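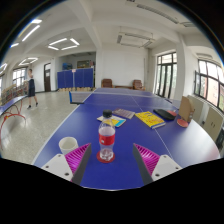
Mulilari Tabletop: collection rules and data card

Version 7. Maintained by Talha Bangash. Replaces the rules sent out in July.

Contents

The set holds 398 episodes recorded with hand-held grippers in shared rooms at two sites, Trolldale and Prernitz. Each episode is one pick, one place, or one pick and place. Median length is around 20 seconds. Objects are everyday things: bottles, cups, books, notebooks, boxes, sports gear.

Rules for the operator

Check both finger pads before the first episode of a session. Replace a pad if a rib is torn or the pad has lifted from the plate.

Start with the fingers open and the target in view between them or just ahead. Hold still for one second, then move.

Leave the other objects where they are. Clutter is part of the task. If you knock something over, finish the episode and mark it "disturbed". Do not delete it.

Bottles stay capped. If the task uses a coaster, the target must stand fully on it at the start.

No loads over 2,000 grams.

Take a break after 60 episodes. Grip speed drifts when people are tired, and it shows in the width signal.

Rules for the room

Other people may be in the room. They must have been told that recording is going on and must have agreed to it. Anyone can ask for an episode to be removed, during the session or later, and does not have to say why.

Do not ask people to pose or act. Faces are blurred before release. Blurring is checked by a second person, never by the operator.

Cover or turn over papers with names on them. Book covers and product labels can stay.

Note the lighting in the session log: daylight, ceiling lights, or both. Windows with trees behind them change a lot over an afternoon, so log again if the light changes.

Labels

One plain sentence per episode, written by the operator the same day. Name the object and where it goes. "Put the bottle next to the cup" is fine. "Move it over" is not.

Known problems

The outer corners of the view are dark. Szabo's loader crops them by default; turn this off if you use your own calibration.

Clear plastic gives poor depth. Treat depth on bottles as missing.

Prernitz has fewer evening sessions than Trolldale.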